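Lurken LK-7 Evidence Locker, Pass-Through Type

The LK-7 is a steel pass-through locker for police stations, sheriff's offices and courthouse security desks. Officers load from the front. Property staff unload from a second set of doors in the evidence room behind. It comes with 7 compartments in three sizes and fits a standard stud wall opening.

Once an officer pushes a door shut it stays locked on that side until the property clerk clears it from the rear. There is no front key. Seized phones, drug exhibits and bagged clothing all go in the same way, and the chain of custody form goes in with the item.
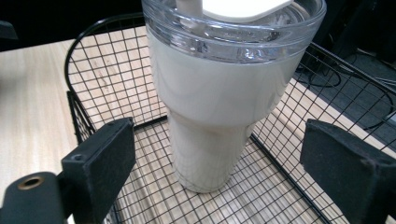

Albane Jacquet wrote that her station ran two of these through a full year of night shifts and the only complaint was the label holders, which are too narrow for a barcode sticker. She would buy them again but would order the wider holders from the start.

Wide label holders are now a no-charge option. Tick the box on the order form, or ask for part 469 if you already own a unit.

Specifications

Body: welded steel, grey powder coat
Compartments: 7 (2 large, 5 small and medium)
Rear access: master key, 2 supplied
Weight: 60 kg empty
Warranty: 7 years on body, 2 years on latches

The refrigerated compartment for biological samples is sold separately as the Niston insert. It takes the place of one large compartment and needs its own power outlet. 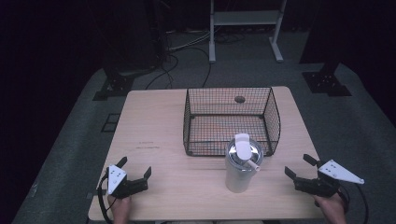

The insert can be fitted at the factory or added later. Allow an extra week for factory fitting. Orders placed after the middle of November ship in the new year.

Key replacement requires a signed letter on agency letterhead. Send it to Sylvain Courtois at the Mallet warehouse. We do not cut keys over the phone.

Page updated Sunday, August 26, 2018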